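Can a Machine Tidy Up After You Yet?

By Danilo Fajardo
02/02/2018

Putting a comb into a cup is a chore so small that it barely earns the name. You do it half asleep, with the tap running. I've spent most of January asking people who build robots how close their machines are to doing it, and I came home more excited than I've been about this subject in years, with a bathroom shelf that is still a mess.

The shop floor is further along, as you'd expect. At Oltier, a parts packer outside Estrella, an arm behind a yellow fence lifts plastic housings off a belt and sets them in trays all day long. It's lovely to watch! The arm has the same housing in the same place every time, though, and when the company changed its trays last fall the line stood still for 16 days while the program was rewritten. A person would have shrugged and used the new trays.

Homes change their trays every hour. Somebody leaves a mug on the stairs, the cat sleeps in the laundry, the comb ends up behind the toaster. Writing a program for each of those is hopeless, so a growing number of groups are trying something else: let people do the chores while holding the robot's gripper in their own hands, record how the tool moves, and have the software learn from that.

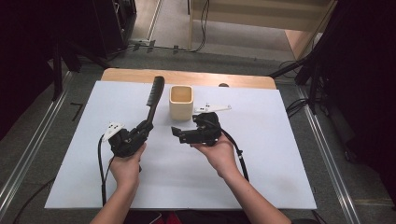 What I like about the approach is how ordinary the skills are. You don't need to be an engineer to be good at it. You need patience and a feel for where things go, and a grandmother who has set tables all her life may well be a better teacher than the person who wrote the code. I tried a pair of grippers myself at Pivlow, a young company that works on kitchen and bathroom chores, and I was terrible for the first half hour. With fingers you roll a thing around in your hand without thinking. With two stiff jaws you have to plan the grab before you make it, and if you pick up something long by the wrong spot it swings, and then you're putting it down and starting over (or, in my case, chasing it across the table).

By the end of the afternoon I had done 40 tries at putting a spoon in a jar. I was weirdly proud of the last few.

The learning part is harder to judge from a visit. Pivlow's arm, trained on many sessions like mine, got a toothbrush into a glass while I stood there, paused as if thinking it over, and then tried to put in a second toothbrush that didn't exist. On the next run it missed the glass. On the one after that it nudged the glass upright with one jaw and used the other to drop the brush in, a move I hadn't seen it make before, and I'm afraid I clapped.

Speed is another matter. A chore that takes me a few seconds can take the arm up to 3 minutes, and a good part of that is the machine looking, moving a little and looking again. The engineers there didn't seem bothered. Slow is fine if you're at work all day, they said, as long as the dishes are put away when you get back. I can go along with that, but a slow robot still has to finish, and it can't leave a glass in pieces on the floor.

Then there are the fingertips. I had never given them a thought, and now I could talk about them through a whole dinner. Hard tips last a long time and slip on anything shiny. Soft ones hold better and wear down. Doltance, which makes parts for several robot builders, has gone through four versions of a tip meant for household use, and the people there will happily tell you what's wrong with all of them. 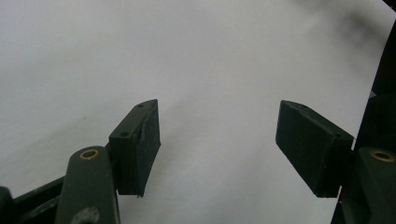
So when will I be able to buy a robot that puts my bathroom in order?

Single chores on a clear counter may come first, and the builders I met were careful not to promise a date even for those. A whole room, with wet towels and open drawers and a toddler underfoot, is a much bigger job, and I wouldn't hold off on cleaning yours.

I asked at Oltier whether they'd want one of these trained arms on the line. The shift lead wanted to know if it could cope with a tray put in backward. I passed the question along to Pivlow, where they've started practicing with trays, and I've been invited back to see how it goes.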